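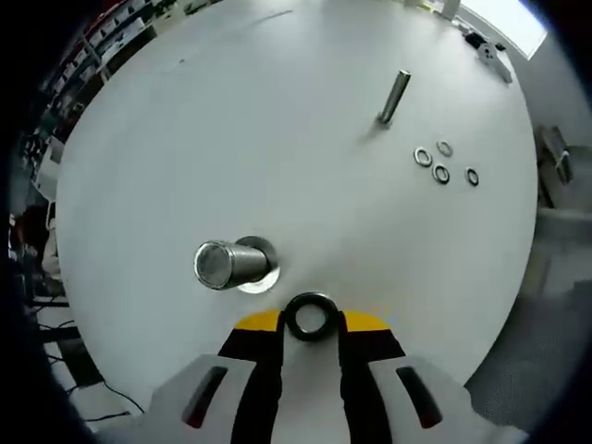 **Ticket: grip-state labels flip to "open" while an O-ring is held**
Opened June 29, 2021, component: Penner (perception)

Hi Gordon, me again! Penner keeps telling the planner the gripper is empty when there's an O-ring standing up between the fingertips. I replayed the same log 11 times and got the same flip every time, so at least it's consistent.

What I tried so far:

- Rolled Penner back to the April build. Same thing.
- Swapped the width threshold in `grip_state.yaml` from 3,000 to 2,000 encoder ticks. The flip comes later but it still comes.
- Turned off the Starketti smoothing filter. Way noisier, and the label is still wrong.

My guess is the segmentation mask. You can see white table right through the hole in the ring, and the mask check only samples the midpoint between the tips (line 60 in `tip_check.py`). So it finds background, calls it "open", and Tetis happily plans another pick. Washers lying flat on the table are detected fine, by the way.

**Update:** I patched it locally to sample a strip along each yellow pad, and the label holds for the whole replay (yay!). Haven't tried it on the thin pins yet. Gordon Kennedy, can you review the branch before I merge? It's `tip-strip` in the Fositz repo.

Status: waiting on review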